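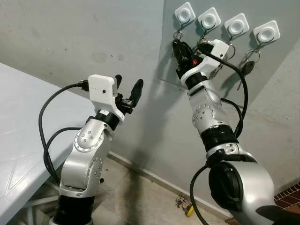
Speaker notes, adhesives session, Mar 2, 2021

**Slide 1.** Title, then straight on. Credit Viera Trnka for the peel data.

**Slide 2: Load paths**
- A hook on a wall sees shear from the weight and peel at the top edge.
- Peel governs. Most catalogs rate shear only.
- Define both terms before showing numbers.

**Slide 3: Nillar test series**
- 2,533 pulls, three substrates: acrylic, painted drywall, glazed tile.
- Dwell time before loading: 60 minutes for every sample.
- Pad size 25 mm square throughout.
- Pause here. The axis is log scale and people miss it.

**Slide 4: Creep**
- Foam pads under constant load keep moving. Failure at 125 hours in the worst batch.
- Painted drywall fails in the paint, so the pad rating says little. Show the Plindbridge samples.
- If asked about humidity: not controlled before August. Dirk Groen has the later runs.

**Slide 5: Surface prep**
- Alcohol wipe, full evaporation, firm pressure over the whole pad.
- Skip the primer table if short on time.

**Slide 6.** Open items: textured paint, removal residue, Osotix film. Questions.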